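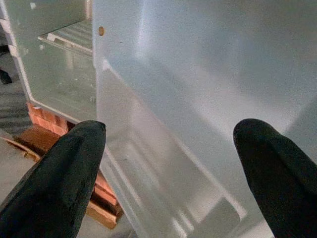
Why does the gripper stay open after a close command?
The usual cause is fault 247, a lost finger position reading. The controller then holds the fingers where they are until the fault is cleared.

9.2 Clearing fault 247

CAUTION: Keep hands away from the fingers until step 2 is complete. They may close without warning.

1. Press the stop button on the Dokitix controller.
2. Switch off the arm supply and wait for the lamp to go out.
3. Reseat the finger cable at the wrist.
4. Restore the supply and run the homing routine.
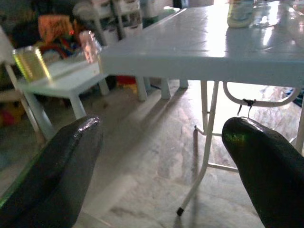
Sơn Lý reports that the fault came back twice on his arm until the cable clip was replaced as well.

5. If the fault returns, fit a new clip and repeat from step 1.

NOTE: Do not raise the current limit above 2000 mA to force a close.

Last updated: November
2 comments
Contact Rindthorpe Support | © Rindthorpe | Back to top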